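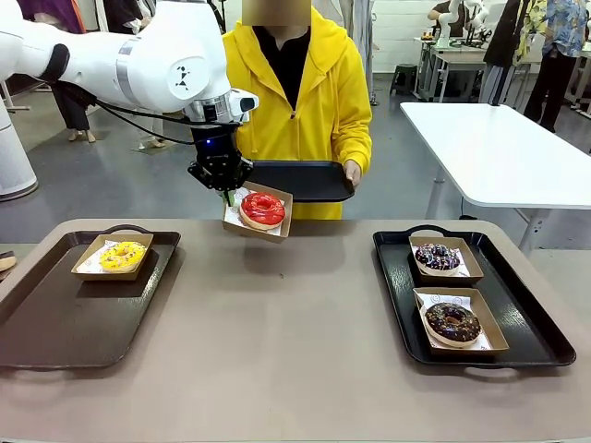 When does the Kurkton spring market come back to the old square? It returns on the second Saturday in May, and it will run every Saturday after that until the clocks go back.

May 5, 2024

It has been a long winter for anyone in Kurkton who likes to buy their bread, cheese and seedlings from a person they can have a chat with, so we are very glad to pass on the news that the market is moving home. The square has been closed for resurfacing since the autumn, and the stallholders have made do with the car park behind Canedard Mill — a kind offer from the mill, and much appreciated, but a draughty spot on a wet morning, as anyone who queued there for a loaf will remember.

The new paving was finished in April. There will be 15 stalls to begin with, including two bakers, the Brarkar cheese people (with their smoked one, we are told) and the Myung plant nursery, which is bringing tomato plants, sweet peas and plenty of herbs in pots. A further five pitches are being kept back for summer fruit growers, who will join once there is something to pick.

Trading begins at nine and goes on until 2 in the afternoon. The market has been held in the town since 1778, and the old bell on the corn hall will be rung to open it, just as it used to be before the works began.

Parking at the mill stays free on market days, and the footpath along the river is open again, so you can leave the car there and stroll up in a few minutes. Dogs on leads are welcome. Do bring a bag or two, and some change if you have it — the card readers have never been very happy in that corner of the square!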